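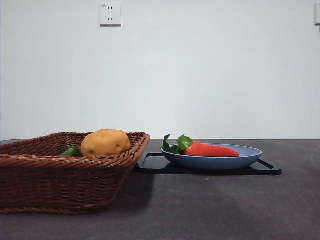 Page last changed: 16 Oct 2021

How Do You Teach a Robot to Put Away the Vegetables?
By Youssra Berrada
Filed under: How Things Learn / Ages 7 to 11

Suppose a friend from very far away came to stay with you, and this friend had never seen a kitchen before, or a potato, or even a plate. You might try explaining everything in words, but I think you would soon give up and say, "Oh, just watch me!" Then you would pick up the potato and pop it in the basket, and your friend would have a go.

People teach robots in very much the same way, and grown-ups call it "learning from demonstration." A demonstration is just a showing. The person does the job, the robot's computer keeps a record of it, and later on the robot tries to do the job by itself.

A good first job is a small one. Take a wicker basket with a potato in it, and a pale blue plate on a black tray with something bright red and carrot-shaped lying across it. Moving the red thing from the plate to the basket would take you hardly any time at all (you could do it while humming!). A robot has to work out where the plate is, how wide to open its gripper, how hard to squeeze, how high to lift so it clears the rim of the basket, and when to let go.

There are 2 ways of doing the showing. In the first, you take hold of the robot's arm and gently move it yourself, a bit like a grandparent guiding your hand when you were learning to write your name. The arm has little sensors in its joints that notice every bend.

In the second, you don't touch the robot at all. You hold a controller, and when you move your hand, the robot's arm moves too. This is called remote control, or "teleoperation" if you like long words, and I must say I do.

My friend Abdelghani Benkirane teaches a robot arm named Unia, and he says the first tries are always terribly wobbly. One day in May he showed Unia a single vegetable job 186 times, stopping only for lunch. Each time he put things in slightly different spots, so that Unia wouldn't learn to reach for the same bit of table over and over, whether there was a vegetable on it or not.

You can try it at home. Ask someone to close their eyes, hold their wrist, and steer their hand to pick up a potato and put it in a bowl. Let them tell you when to squeeze, then swap places.

More from How Things Learn
Why Do Robots Drop Things?
What Is a Sensor?
Unia Meets a Slippery Spoon
Can a Robot Feel a Squeeze?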